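Shona Dalgleish
07/09/2025

Decided today was the day I'd deal with the hall closet. Thread, because I need witnesses.

1/ The closet holds 9 years of things I was going to find a place for. I also own a label maker, bought in December, used twice. Both labels say CABLES.

2/ Found so far: one tent pole, a birthday candle shaped like a 6 (we have never needed a 6), and the manual for a Trikley fan I gave away two apartments ago.

3/ My sister says to make three piles. I have made one pile. It's a very inclusive pile.

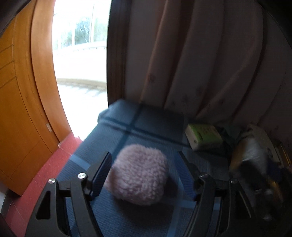 4/ My rule for small soft things is that they get a vote only if I can say what they're for. I put them out on the blue plaid cloth one at a time, like a very low-budget auction. The pink fluffball went up and I had no answer at all. It's staying, obviously. Look how fuzzy it is.

5/ Things with an actual purpose that I threw out without blinking: a bike pump, a colander, 2 perfectly good umbrellas.

6/ Stopped for lunch and came back to find the pile had spread into the doorway — I'm now climbing over it to get to the bathroom.

7/ Donation bag total is one bag, half full, and I've already taken a scarf back out of it.

8/ Closet door shuts again if you lean on it. Will do the top shelf some other time.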